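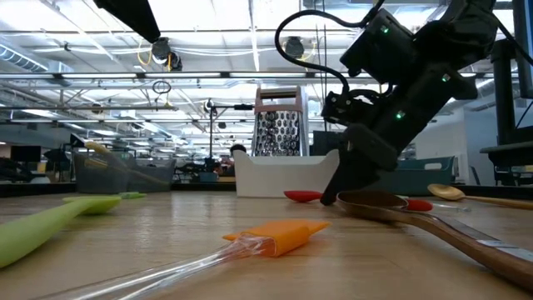
Ticket: Skodton utensil set, episodes missing after upload
Status: open, again
Opened: January 31, 2026

Recorder says 3,663 episodes. Terkia says 2,671. One of them is wrong, and both are very confident.

Checked disk space first. Fine, 80 percent free. Restarted the uploader, same number, only slower.

Update: the missing ones all have a task label with a trailing space. "pick spoon" goes through. "pick spoon " is dropped with no warning and a cheerful green tick.

Fix: trimmed labels, re-queued a batch of 9. All arrived – twice.

Next: remove duplicates, then re-queue the rest. Please don't retype labels by hand until this is closed. Use the menu.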